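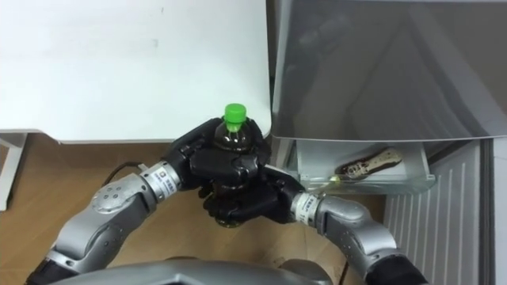
Both hands on the bottle, right between the table and the fridge. I love this job.

Search posts
Search

Thread time! We've been trying a different way of teaching our two-armed robot to move drinks between a table and a fridge, and I'm far too excited to keep it to myself.

The usual approach (ours too, up to January) was to show the robot the whole job from start to finish, over and over. It learns the easy middle bits beautifully and then fumbles the moment the bottle changes hands.

So we borrowed an idea from Ásgeirsdóttir's paper and split the practice up. The robot still sees whole runs, but we feed it lots of extra short clips of the hard moments – the grip, the handover, the letting go.

We call the clip-picking bit Plereck. It looks for the places where the robot is least sure what to do next, and asks for more practice there. Simple idea, fiddly to get right!

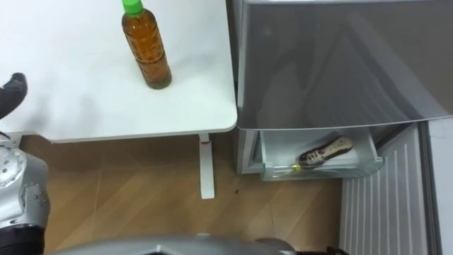

The drawer is the part I worried about most. It's clear plastic, so the edges are hard for the robot to find, and the fridge door above it is shiny and full of reflections. Bottles lying down are a different problem from bottles standing up, too.

Numbers! With whole runs only, we got 10 clean goes out of 61. With the extra clips and the same total practice time, 20 out of 61. Twice as many, and I did a small lap of the Gindham lab.

Still plenty wrong with it. It's slow, it gets stuck if the drawer is only half open, and we've only tried one kitchen corner. I wouldn't trust it with glass yet.

Next up is the Nillance set, all 2000 clips of it, to see if the trick holds with someone else's data. If you've tried anything like this with two hands, please tell me how you picked your clips!

Sunday, March 25, 2018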